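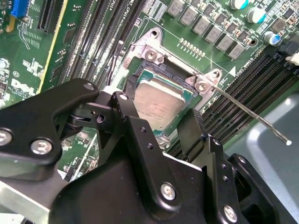 The gripper over the open CPU socket of a Dell motherboard.

Home | Features | Schools | Clubs | Subscribe

Small hands for old computers

On Tuesday evenings the robotics club at the Beaulieu technical school works on a task which seems simple when a person does it. A robot must take a processor out of its socket and put it down in a tray, without touching anything else.

The students call their project Sketano. They started in November with old server boards from a recycling yard in Clellach, which gave them 2 pallets and asked only for a report at the end. The first months went to the fingers. A processor is flat, it sits low inside a metal bracket, and there is very little room to hold it by the sides. The memory slots stand close on both sides, so the arm has to come down at the correct angle or it will hit them.

The club made around 400 attempts on a practice board before the teachers allowed a complete one. Each attempt is written in a notebook, also the bad ones. I read some pages and I liked the notes very much. "Too low again." "Lever was in the way." "Good, but slow."

The camera is mounted near the gripper, and for the students this was the most difficult decision. It sees the socket well, but the fingers cover a part of the view, and the program must guess the rest.

In spring the team goes to the student competition in Flestton, where each group has 100 minutes at the table. They still discuss if the robot should also open the load lever, or if a student may do it by hand.

Related
Clellach opens its repair room to schools
How we judge: the Flestton rules explained
A first soldering class for parents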